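Ticket 408: Lellska two-finger gripper loses hold on soft tubes
Opened by: Maxine Donnelly
Product: Lellska arm kit, evaluation unit 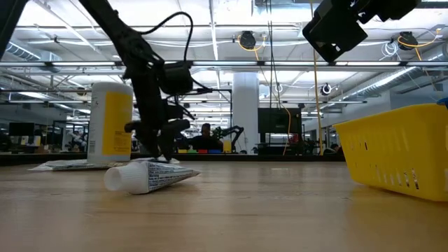 We are two weeks into the trial and the gripper drops toothpaste tubes when it takes them by the crimped end. Bottles are fine. Firmware is the version that shipped with the kit. Grip force is set to 300 in the Hovside panel, which is the default.

Reply — Hideaki Nomura, support
Please raise grip force to 408 and slow the close speed by one step. Then send the log from the wrist motor.

Maxine Donnelly
Done, log attached. Better on full tubes. Half-used ones still slip when the arm lifts.

Hideaki Nomura
The log shows the fingers stopping early — the contact threshold is too low for thin edges. Set it to 2 and rerun the calibration from the Tools menu. Don't go over 1,000 on force, the fingertip pads wear fast.

Maxine Donnelly
Threshold changed, calibration passed. No drops this morning. Can you quote spare pads for February?

Status: waiting on parts quote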